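How to Run a Robot Wiring-Check Demo at Your Open Day

Updated August 5, 2025

I ran this demo at the Oltthorpe open day in May and I've had enough emails asking how we set it up that I'm finally writing it down. It's a short one! You need one arm, one wired panel and a table people can get close to (but not too close).

First, pick your panel. Go for something with a metal connector and wires in a few different colors, so people can follow what you're talking about from the second row. Mount it so the back faces the arm and clamp it hard. Ours wobbled all through rehearsal until Malou Bisgaard found me a decent clamp.

Next, teach your positions with the power to the panel off and unplugged. I use 2: a "far" position with the arm parked well back, and a "near" one with the fingers just short of the connector. Run the move between them at 10 percent speed. It feels painfully slow when you're practicing, but with a crowd watching it's just right, and you can talk over it.

Then put the wrist camera feed on a big screen. This is the part people love.
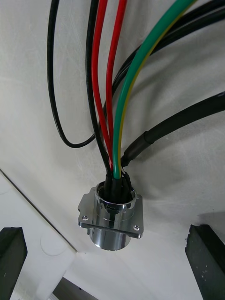

The near position: chrome connector, two red wires, and the green-and-yellow earth wire coming in from the right.

Stop there and let folks look. I ask the kids to find the earth wire first, then the black one with the big loop, and they usually beat their parents to it. After that I talk about how you'd plan a path that keeps the fingers clear of a loop like that. Þröstur Gunnlaugsson did this bit for the afternoon groups and drew the path on a whiteboard, which I'm stealing for next time.

Keep each run to 10 minutes and cap the group at 30. Tape a line on the floor, keep one person on the stop button the whole time, and send the arm back to "far" before you take questions.

If your screen lags, drop the video resolution before you start messing with cables. I lost 40 minutes to that one.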